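I'd been meaning to get down to Zoscombe for ages, and when the woman who runs the allotment shop there said she'd talk to me over a flask of tea, I was on the next bus from Parkport!

She took the shop on last August, when it was (her word) "a tip". There were 300 seed packets in a biscuit tin and most of them were years out of date. "I sowed the lot anyway," she told me. "We had so much chard, I was leaving it on people's doorsteps."

The shop opens 6 hours a week and sells to almost 620 members, which sounded like loads to me. What do they come in for? "Twine, slug stuff and a moan," she said, and laughed. Onion sets go first, then the early potatoes. She won't stock peat. "I had a fella shout at me over it, and he's back every week now, buying the other stuff."

I asked about prices, as my own compost habit is getting silly. She splits the big sacks and sells it by the scoop, 50p a go, and you bring your own bucket.
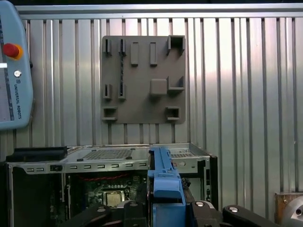 ## What she's growing this year

Mostly beans, and a squash called Bandara that she swapped for some leeks. "No idea if it likes salt wind," she said. "Ask me when it's up." I came home with two of the seeds in my coat pocket and a bag of shallots I haven't got room for.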